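Pages for young readers from the Pletthorpe Toy Museum. Words in **bold** are in the word list at the end.

# How Toys Are Tested

When you pick up a toy in a store, somebody has already dropped it, pulled it, twisted it, and tried to break it. They didn't do this to your own toy. They did it to others made the same way, and those toys were never sold.

This page tells you how toy testing works and what the testers look for. We follow one toy, a pull-along duck, through its tests at a company called Halonen.

## Who tests toys?

Toys are tested by people who work in **laboratories**, or labs. Some labs are part of a toy company. Others are separate businesses, and toy companies pay them to do the testing.

Jarmila Procházka has tested toys for many years. She studied chemistry, the science of what things are made of. In the next room is Peter Vondráček, an engineer, who takes care of the machines. He also does most of the dropping.

Testers follow rules. The rules are written down in long books called **standards**. A standard says how high to drop a toy, how hard to pull on it, and how many times. This way, a toy tested in one lab gets the same test as a toy in another lab far away.

## The duck

The duck is made of wood. It has two wings that flap, four wheels, a string, and painted eyes. Inside is a small box that quacks when the wheels turn.

Every toy that comes into the lab gets a number. The first duck was number 2312. It failed one of its tests, as you will see. The second duck had some changes made to it, and its number was 2343.

Before any test begins, the tester asks one question: how old is the child who will play with this? A baby puts everything in its mouth. A child of two pulls, throws, and bites. A child of nine does not usually chew on a board game. The youngest children need the strictest tests. The duck is for children starting at 18 months, so it had to pass a lot of them.
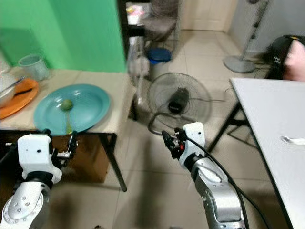 ## Test one: small parts

Small parts are the first thing testers worry about. A small child can choke on something that fits in the throat.

To check, testers use a short, hollow tube called a **small parts cylinder**. It is one and a quarter inches wide, and its bottom is slanted. If a toy, or a piece that came off a toy, fits all the way inside without being squeezed, it is too small for children under three.

The tester tries the piece every way around: on its side, standing up, and upside down. If it fits even once, it fails.

You can see something close to this at home. Find an empty cardboard tube from a roll of toilet paper and hold a toy over it. The tube is a little wider than the real cylinder and a lot longer, so it does not give exactly the same answer. It does give you an idea. If you have a baby brother or sister, ask a grown-up to help you find out which of your toys should stay on a high shelf.

## Test two: the drop

Toys get dropped. They fall off tables, out of strollers, and down stairs.

For the drop test, the tester holds the toy at a height given in the standard and lets go. The toy must not be thrown or pushed. It lands on a hard floor. Then it is picked up, turned a different way, and dropped again.

After the drops, the tester looks the toy over carefully. A scratch is fine. A chip in the paint may be fine too, depending on what is under it. What matters is whether anything has come off, and whether there is now a sharp edge or a point.

Duck 2312 landed on its beak, its back, its left wing, and one wheel. The beak got a dent. Nothing came off.

## Test three: pull and twist

Next the duck went into a clamp. A clamp holds a thing still so you can work on it.

Peter Vondráček fastened a second, smaller clamp to one wheel and pulled it straight out with a measured force. The pull has to last ten seconds. He did this with all the wheels, then with the wings, and then with the wooden bead at the end of the string.

Twisting comes as well. A tester turns a part one way until it stops or until the twist is strong enough, holds it there, and then turns it the other way.

This is where duck 2312 failed. The left wing came away from the body, and a little metal pin dropped out with it. The pin went into the small parts cylinder easily, with plenty of room to spare.

When a toy fails, the lab writes a report. The report says which test it failed and what happened. It does not say how to fix the toy. That is a job for the **designers**, the people who draw and plan it.

## Test four: strings

A long string can be dangerous for a very young child. It can wrap around the neck. Standards have rules about how long a string on a toy may be, and whether it can make a loop.

The tester lays the string flat, pulls it gently so there is no slack, and measures it. The tester then tries to make a loop by tangling the string with the bead at the end. If a loop forms, the tester measures that too.

The duck's string passed.

## Test five: what is it made of?

Some things can't be found by pulling or dropping. Paint is one of them. Long ago, paint often had lead in it. Lead is a metal that harms the brain and the body, and it is worst for small children. It can get inside them if they chew on painted things.

Jarmila Procházka scraped a small amount of paint off the duck with a blade. She did each color on its own. Yellow paint and black paint are made from different things, so one can be safe when another is not.

The scrapings go into a liquid that is a weak acid, a lot like the acid in a stomach. They are kept as warm as a person's body and shaken gently. After that, a machine measures what has come out of the paint and into the liquid.

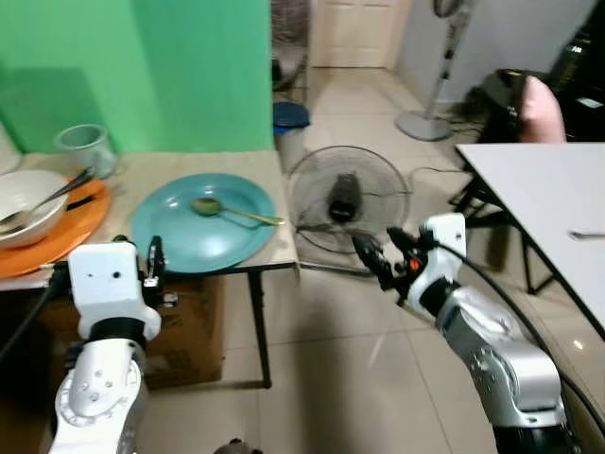 This part of the work is slow. A drop test is over in minutes, but the paint has to be scraped, weighed, soaked, filtered, and measured, and each step is written down along the way. If a number looks strange, the whole thing is done again with a fresh scraping.

Plastic is checked too. Some plastics have things added to make them soft and bendy, and a few of those are not allowed in toys.

## Test six: noise

Hold a rattle near your ear and shake it hard. It may be louder than you thought! A toy that is too loud can hurt a child's hearing.

The lab has a quiet room for sound tests. A microphone stands a set distance from the toy, and the toy is made to squeak, ring, or quack as loudly as it can. The meter shows the result in **decibels**, which are used to measure sound. Talking is near 60 decibels.

The duck's quack passed. The people in the lab were pleased when the test was finished, as the duck has only one quack.

## What happened to the duck?

The designers changed the wings. The first duck had a short pin holding each wing. The new one has a longer wooden peg that goes deep into the body and is glued there.

You might think that only the wings of the new duck had to be tested. In fact it went through everything from the start. A change in one place can cause trouble in another. A bigger hole for a peg, for example, can make the wood around it weaker, and then the duck might split when it falls.

Duck 2343 passed all of its tests. It was allowed to be made and sold.

## What the label tells you

Look at the box of a toy you have. You may find:

- **An age.** "Ages 3 and up" is not there to tell you how clever you have to be. It often means that the toy has small parts.
- **A warning.** It might say "choking hazard" or "adult supervision required." Supervision means that a grown-up should be watching.
- **The maker's name and address.** If something goes wrong with the toy, people know who to write to.
- **A batch number or date.** This shows when the toy was made and with which others.

The batch number is useful if there is a **recall**. In a recall, a company finds a problem after the toys have been sold and asks people to bring them back. If only batch 1589 has the problem, everyone else can keep theirs.

## Can you be a toy tester?

Children do test toys, but not for safety. They are asked to play, and grown-ups watch to see if the toy is fun and if the directions make sense. All of the safety tests must be done first.

You can test your own toys this way. Pick one and write down your answers:

1. What does the toy do?
2. Which parts move?
3. Which part do you think would break first?
4. How old should a child be to play with it? How did you decide?
5. What would you change?

Please don't try the drop test on a toy you want to keep.

## Word list

**Decibel:** a measure of how loud a sound is.

**Designer:** a person who plans how something will look and work.

**Laboratory:** a place where tests and experiments are done.

**Recall:** when a company asks for things it has sold to be returned.

**Small parts cylinder:** a short tube used to find out if something is small enough to choke on.

**Standard:** a written set of rules for how a thing must be made or tested.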